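Ticket: Wrist view lags behind arm during remote demos, egg task
Project: Jerelau kitchen tasks (simulated)
Opened by: Haris Trajkovski
Assigned to: Jaqueline Quintero
Priority: Normal
Status: Open, fix in test

Reported by Haris, 20th August

When I drive the arm with the hand controller, the wrist view runs behind the arm. It is fine for big moves. It is bad for the last bit of the approach, where I am trying to bring a finger up to the egg and stop. I see the finger still short of the egg, keep going, and push the egg off its spot. Recorded 10 demos this morning and had to throw out 9 of them. The one I kept is slow and has a long pause in the middle.

The room view does not have the problem, or not that I can tell. I am on the Clakska workstation, same controller as before.

Jaqueline

Two questions. Did you change the render settings after the last update, and are you recording while you drive or only driving?

Haris

Recording while driving. I did not touch the render settings. I tried it with recording off just now and the lag is much smaller, but still there.

Jaqueline

Checked the following on Clakska.

Controller input: time stamps are even, no dropped messages.
Arm commands: reach the simulator on time.
Wrist view: drawn after the recorder has written its copy to disk. With recording on, the display waits for the write.
Room view: drawn first, so it never waits.

So the arm is where you told it to be and the picture you steer by is old. The saved data has a second problem. Each wrist image is stamped when it is written, which puts it next to an arm position from later in the move. If we train on that, the policy learns to close in too late. Please do not send the kept demo to Hanrahan until it has been restamped.

Haris

Held it back. Is lowering the image quality worth trying? Shadows are already blocky and I can still judge the gap to the egg from the finger.

Jaqueline

Leave it where it is. I dropped it a step as a test and the delay came down only slightly - the disk write is the slow part. I have moved the write to its own queue and the stamp now comes from the simulator clock. Build is in the Dritlow test folder.

To try it:
Close the recorder and the viewer.
Start the test build and load the egg task.
Turn recording on before you pick up the controller.
Drive to just under the egg, stop, and count 2 seconds before touching it.
Save, then run the time check on the file.

Haris

First run on the test build done. The finger stops on screen when my hand stops. Time check passes. I will do a full set before we call it fixed, and I would like this in the main build by September.

Jaqueline

Fine with me. Leaving the ticket open for the full set. Wrist view from the egg task attached.

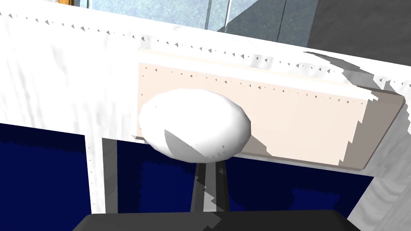 Jaqueline Quintero
Simulation and Teleoperation Support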